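4. Setting up the Rarneo card (new residents of Quezada)

The Rarneo card is valid on all trams and buses in Quezada and on the Posness ferry. Set it up within 90 days of registering your address.

1. Collect a blank card from the Drivell counter at the central station. Bring your passport and proof of address.
2. Enter the 12-digit number on the back of the card at any ticket machine.
3. Choose a four-digit PIN and confirm it.
4. Load credit. The maximum balance is 500.

Note: The machine switches back to the local language after each step. Press the flag key again to return to English.
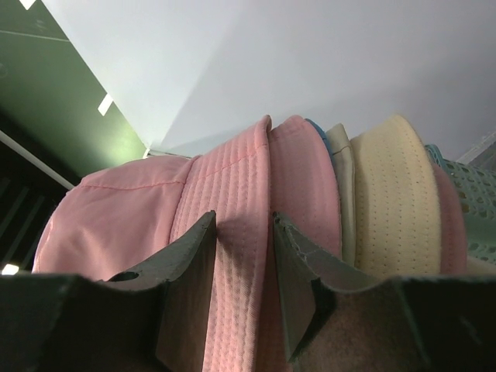
Fig. 4a. Pink bucket hat, front of row.

5. Hold the card flat against the reader until it beeps twice. A single beep means the card has been read but not activated — repeat step 3.
6. Sign the back of the card in ink.

Caution: Do not punch a hole in the card. The aerial runs along all four edges.

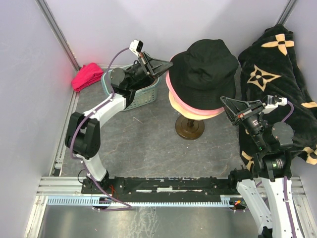 If the card is still refused after the second attempt, take it back to the counter with the receipt. Replacement cards keep the same number, but the PIN must be chosen again.

4.1 Seasonal use

In August the ferry runs to a reduced timetable and the last boat does not accept cards. Carry coins.

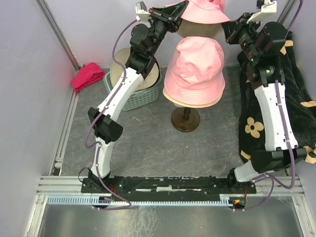 Fig. 4b. Hats, textiles and basket.

Section revised by Catalina Figueroa, Dec 23, 2022. For monthly passes, see section 5.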